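Skornell Counter Forum > Point of Sale and Ordering > Online and app orders

Thread: Order-ahead tickets firing too early after the throttle change

hvl_sandwich
Posted July 27, 2018

Single location, counter service, Hustville. We take order-ahead through the Skornell app and it feeds the same kitchen printer as the registers. Since the last update the prep timer ignores the throttle. A customer picks a 12:30 pickup, the ticket prints at 12:04, and the food sits on the shelf. Before the update it printed at 12:18 or so, which is what we want for hot sandwiches.

Settings as they stand:
Base prep time: 12 minutes
Throttle: 8 orders per 15 minute window
Auto-extend: on
Quote rounding: nearest 5

Has anyone else seen this? Support told me to reinstall the printer driver. I did. No change.

delmar_k
Reply 1

Auto-extend is the cause. It used to add minutes only to the time quoted to the customer. Now it also adds them to the kitchen lead time, so if it thinks you are busy it fires earlier. Turn it off and place a test order during a slow hour, then another one at noon.

hvl_sandwich
Reply 2

Slow hour test was fine with it on or off. I can't turn it off at noon. Without it the app quotes 12 minutes to everybody and we get a line of people at the shelf asking where their order is.

M. Inskip
Reply 3

Then leave it on and set a cap. Settings, Ordering, Advanced, "Maximum lead." The default is 30. Set it to whatever you consider the longest acceptable gap between print and pickup. Ours is 16. The cap applies to the print time only and the customer still sees the extended quote.

You have to save it from the web dashboard. The tablet shows the field and accepts a number but does not write it.

Marjorie Inskip
Flurkholm Bakery & Lunch

delmar_k
Reply 4

I don't agree with capping it. If the kitchen is behind, the ticket should print early. That is the whole purpose of the feature. Cap it at 16 and you will have late orders on your worst days, and late costs more than cold.

M. Inskip
Reply 5

Depends on the menu. For cold items I would agree. For anything off a press or a flat top, ten extra minutes on the shelf means a remake. I pulled our remakes for February, when we were on a different system with no cap at all, and there were 108 of them. Nearly all were app orders with a note like "cold" or "soggy." We do about 800 app orders a week, so it is a small share, but each one is a full comp plus the labor.

Late orders we handle with a text. People mostly accept a text.

delmar_k
Reply 6

108 out of a whole month at that volume is low. I would take that trade. We run burritos, they hold fine in foil, and our complaints are all about lateness. So I suppose it is the menu.

yang_ops
Reply 7

Two separate issues are being mixed here.

1. Auto-extend now affects print time. This is a deliberate change and it is in the release notes, under "kitchen pacing," badly worded.

2. The throttle counts an order in the window when it was placed and not the window when it is due. So if eight people order at 11:40 for 12:30, the system decides that 11:40 is busy and extends from there. That one looks like a bug to me. It would explain why the OP sees it at noon and not at three.

You can check number 2. Export the order log and compare the "window" column with the "promised" column. If window matches the placed time, you have it.

- Hae-won Yang

hvl_sandwich
Reply 8

Exported yesterday's lunch. Window matches placed time on every row, so I have number 2. A sample:

placed 11:41, promised 12:30, window 11:30
placed 11:43, promised 12:15, window 11:30
placed 11:52, promised 12:45, window 11:45

I set Maximum lead to 15 on the dashboard as Marjorie described. It will get tested tomorrow.

paperhat
Reply 9

Does the cap apply to catering orders too? We have some that need 60 minutes of lead and I don't want those printing at 15.

M. Inskip
Reply 10

It applies to everything in the same order type. Catering has to be set up as its own type with its own base prep. If you have it as a menu category under regular pickup, the cap will catch it. Move it first, then set the cap.

paperhat
Reply 11

It is a category. That will take me an evening, the modifiers don't copy over.

yang_ops
Reply 12

They copy if you duplicate the whole menu and delete what you don't need from the copy. Do not use "move items." Move drops the modifiers and the tax class, and you will not notice the tax class until the end of the month.

delmar_k
Reply 13

Confirming that about the tax class. It cost me a full day with the bookkeeper.

On the throttle, has anyone compared it with Ahn? A shop down the street from me uses it and says that orders are counted by due time. I have only seen the demo. The fee is per order and not monthly, so at my volume it comes out higher.

M. Inskip
Reply 14

Ahn is what we were on in February. It does count by due time. It also has no print cap and no way to hold a ticket by hand, which is how we got the remakes. Their refunds had to be done by phone at that time. I can't say whether that has changed.

hvl_sandwich
Reply 15

Results from lunch today. Cap at 15, auto-extend on, throttle unchanged. A 12:30 pickup printed at 12:15. A 12:45 printed at 12:30. No shelf time over nine minutes that I saw. Two orders went late, both by less than five minutes, and both had four or more hot items. I may raise the cap to 17 and leave it there.

Quotes to customers were still too long at 11:45, so the window problem is still present. I opened a ticket with the export attached.

yang_ops
Reply 16

Put the three sample rows in the body of the ticket as well. First-level support does not open attachments. Ask for it to be passed to the ordering team and mention kitchen pacing by name, or it will go back to the printer group.

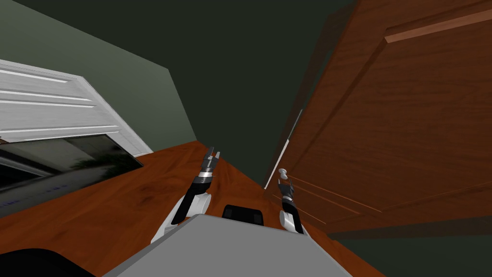 Also include your time zone and the dashboard version, which is at the bottom of the Settings page. The tablet version is a different number and they will ask for both. If they send you a test build, run it on a second tablet first and keep the registers on the current one until you have a full lunch logged.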